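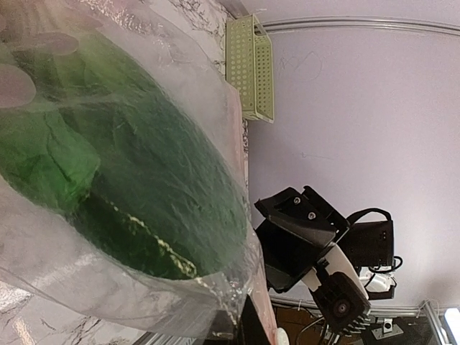

Greens in their bag on the worktop, with the green wall basket behind.

I buy far too many leafy greens. There, I've said it. Every time I go past the veg stall in Grukcombe I come home with a great armful, and for years a good part of it went to slime at the bottom of the fridge while I ate toast. These are the things that have helped, in no special order, and I'd love to hear yours (there's a box for comments at the end of the page).

Use a bigger bag than you think you need

I used to cram everything into whatever small bag was nearest and sit on it, more or less. Crushed leaves go dark and wet within a day or two. Now I get out a large clear bag and let the bunch lie in it however it likes. Clear matters more to me than anything else! If I can see the greens when I open the fridge door I cook them, and if they're in a carrier bag I forget they exist until the smell reminds me.

Dry first, wash later

Most of mine go in unwashed. If they're muddy I do rinse them, but then they get a good spin and a lie down on a clean tea towel for 40 minutes while I get on with something else. A sheet of kitchen paper tucked in with the leaves soaks up what's left. Change it when it feels damp – every other day does it in my fridge.

Pick off the bad ones before they go in

One yellow leaf will take its neighbours with it. I go through the bunch over the compost tub, pull off anything limp or spotty, and take off the rubber band too, which always bruises the stems.

Zip it from the far end

My friend Kanchan Pandey taught me this one. Lay the bag flat, start the zip at the far corner and run your thumb along slowly, pressing the air out ahead of you with the other hand. Leave the last inch open, give one more gentle press, then close it. With a coloured zip strip you can see what you're doing, but do feel along it as well. If the strip has folded over on itself the seal may not have caught, and it's worth flattening it out and going again. 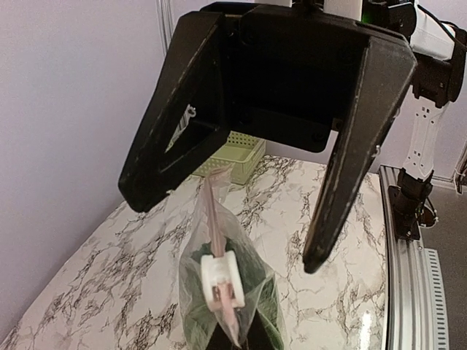
Give the small stuff a home on the wall

I'm a great believer in baskets with holes in, up off the worktop. Clips, pegs, spare bags, the pen for writing dates, all of it can live in one, and it wipes clean in seconds. Mine gets emptied and scrubbed every April along with the cupboards.

Wash the bags and use them again

Warm water, a drop of washing-up liquid, turn them inside out and stand them over a wooden spoon in a jug to dry. I don't reuse any that have held raw meat or fish, those go in the bin. A bag that's only had spinach in it will do me for months, until the zip gives out.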